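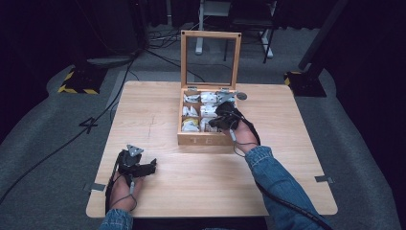
Winholm Hall – kitchen and tea room safety checklist
Checked by: Benvinda Esteves
Date: August 10, 2026

1. Exits and walkways
Back door opens fully from inside – OK
Hallway clear to front door – NOT OK
Stacked chairs were narrowing the hallway again. Moved them to the store room. Please leave them there after evening bookings.

2. Fire equipment
Extinguisher on bracket, pin in place, gauge in green – OK
Fire blanket within reach of stove – OK
Extinguisher service tag current – OK
Next service is due in November. Daltance has been booked.

3. Electrical
Kettle and urn cords undamaged – NOT OK
Urn cord is worn near the plug. Tagged out and unplugged. Do not use it until the cord has been replaced, even for a short meeting.
Power boards off the floor – OK
Safety switch tested – OK

4. Hot water and burns
Tap temperature at hand basin 50 degrees or under – OK
Urn bench at least 300 mm from the edge of the serving hatch – OK
Cold water available for burns – OK

5. Food and drink storage
Dry goods closed and off the floor – OK
Tea, coffee and sugar within date – NOT OK
Two packets of sugar at the back of the cupboard were past date. Thrown out.
Fridge at 5 degrees or below – OK
Thermometer is hard to read with the door light out. New bulb needed.

6. Floors and cleaning
Mats flat, no curled corners – OK
Cleaning products kept away from food – OK
Wet floor sign available – NOT OK
Couldn't find it. Check with the Detudano playgroup, who had the hall on the weekend.

7. First aid
Kit complete and sealed – NOT OK
Burn gel used and not replaced. Added to the shopping list.

Urn and hallway to be looked at again before the next booking. Other items can wait for the regular check.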